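Setting up your trip alerts (section 5 of my rider's guide to the Sikgate line)

I ride the Sikgate line into Brernstead five mornings a week, and I rewrote this section in March after the alerts menu got moved. If your screen still has a bell at the bottom, update the Alano app first or none of the steps will match up.

You'll need your fare card, the email address you registered it with, and a few minutes of decent signal. I do mine at home, at the kitchen table, because the platform at Mamo is hopeless for this.

1. Open the app and sign in. Guest mode will show you the timetable, but it won't save an alert.

2. Tap Trips, then Add a regular trip.

3. Type in your boarding stop. Careful here! There's Mamo and there's Mamo Road, and they're on different branches. Mamo Road comes up first in the list for some reason.

4. Pick your train by its number as well as its time. Mine is the 156. Times shift a minute or two with every new schedule, but the numbers mostly stay put.

5. Choose the days. It starts with all seven switched on, so unless you want your phone buzzing about track work on a Sunday, switch off the ones you don't ride.

6. Set the delay threshold. I had it at two minutes for a while and it drove me up the wall (everything is two minutes late). Five is about right for me.

7. Tap Save, and wait for the green check before you close anything. 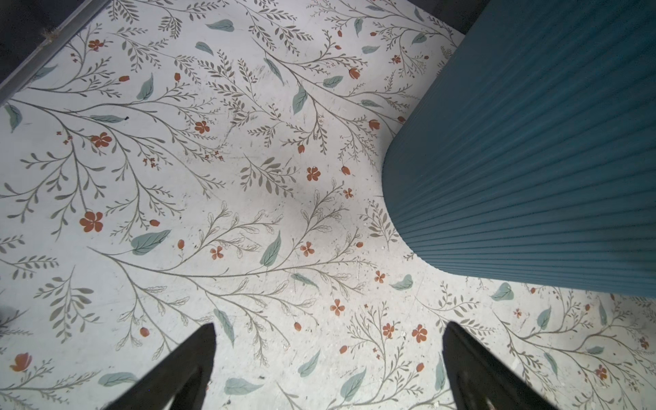

Leafy print with orange flowers, and something ribbed in teal.

Note: alerts go to one phone per account. Marisa Greco and her husband share a login, and only the last phone to sign in got the messages. They each have their own account now, which costs nothing.

Now for the bus connection. If you change at Brernstead for the 43, add it as a second leg of the same trip, under Add a leg. Don't set it up as a separate trip! A separate trip has no idea your train is late and will cheerfully tell you the bus is on time while you're sitting two stops back.

Caution: deleting the first leg deletes the whole trip, with no warning and no undo. To change trains, use Edit and swap the number. I learned that one the hard way, twice.

To test it, open the trip and tap Send me a sample. It should show up within 16 seconds. If it doesn't, check your phone's own notification settings, then sign out and back in. Kedir Worku also had to turn off his battery saver before anything came through.

Paper schedules are covered in section 6.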